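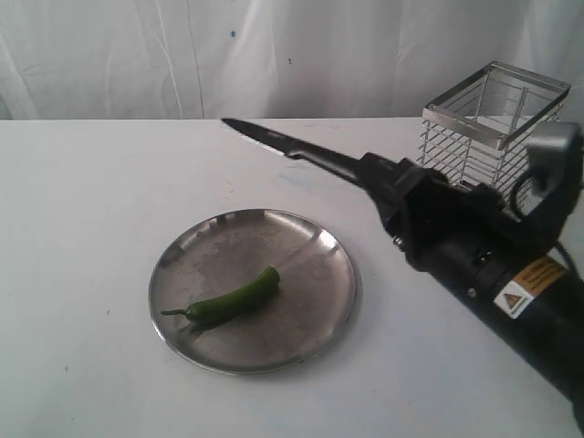 Forum > Manipulation > Purchasing and Budgets

Thread: Second kitchen cell, what to cut from the quote

torquebudget
Original post, 9:40 am

Planning a second food prep cell to match the one we run now. Setup for reference: one arm, gripper on the knife handle, steel plate, white table, curtain for a backdrop. Current task set is cutting single vegetables, green chili at the moment.

The Kevex quote came back over our ceiling. Main lines are the arm, gripper, controller, force/torque sensor, tool changer, spare jaw set and a two year service plan. Lead time is 11 weeks. Order has to be in by June or the money goes back.

I can drop the tool changer or the force/torque sensor. Not both, and I don't want to touch the service plan. Opinions?

nullspace_ned
Reply 1

Drop the tool changer. You have one tool. If the knife stays in the jaws for a full session, a changer adds mass at the wrist, another set of connectors and one more thing to calibrate. Buy it next year if the task list grows.

Keep the sensor. Motor current will give you contact with the table, but I wouldn't trust it for a blade going through a thin pepper.

p_halvard
Reply 2

Disagree with Reply 1. The gripper is clamping a consumer knife handle directly in its jaws. Any side load and the knife rotates, and then your tool frame is wrong. A force reading on a tool that has slipped by a few degrees is a precise reading of the wrong thing. Money should go to a fixed knife mount first. A changer plate gets you that, with a repeatable blade position.

nullspace_ned
Reply 3

A fixed mount does not need a changer. Machine a block, bolt it to the flange, done. If they want to keep the gripper for pick and place, make custom fingers with a pocket for the handle. Ours came from Gemley and cost less than the spare jaw set on most quotes.

torquebudget
Reply 4

Gripper has to stay. The arm picks the knife up as part of the task, so a bolted block is out. Custom fingers might work. Did you send Gemley a CAD model or the knife?

nullspace_ned
Reply 5

The knife. Send 2 of them, same model, and keep one back as the reference. Handles vary between batches. Buy a box of the same knife now, before the supplier changes the molding.

cellplanner11
Reply 6

Two items missing from your list.

1. Workholding. A pepper on a bare steel plate will roll or slide when the blade touches it. Budget for a board with a textured face or a simple fixture. Small money, but it decides your success rate more than the sensor will.

2. Guarding. An arm with an exposed blade needs its own risk assessment, whatever the arm is rated for by itself. Scanner or fenced enclosure, plus the integrator's time. On our last cell this line was bigger than the gripper.

p_halvard
Reply 7

Seconding item 2. A collaborative rating does not carry over to a sharp tool. Get the guarding quoted before you argue over the changer.

torquebudget
Reply 8

Guarding for the first cell came out of the facilities budget, so it was never on my sheet. I'll ask whether they cover a second. Fixture noted. The plate is part of the task spec, so it would have to be something that fits inside the rim.

ranjbar_user
Reply 9

Has anyone bought the sensor separately? Ranjbar sells a wrist unit with the same bolt pattern as the Kevex one. We paid less, but the driver took a while to get running and the cable exit is on the wrong side for our routing.

cellplanner11
Reply 10

Check that cable exit against your arm before ordering. With a cable loop on the arm already, a second cable on the same side will snag at the joint limits. I'd also ask Vendwood for a used unit with a calibration certificate. Their stock is hit or miss.

torquebudget
Reply 11

Revised plan: drop the changer and the spare jaws, keep the sensor and service plan, add Gemley fingers and a small fixture. Guarding pending facilities. Asking Kevex for a requote without the changer and will post the new lead time when I have it.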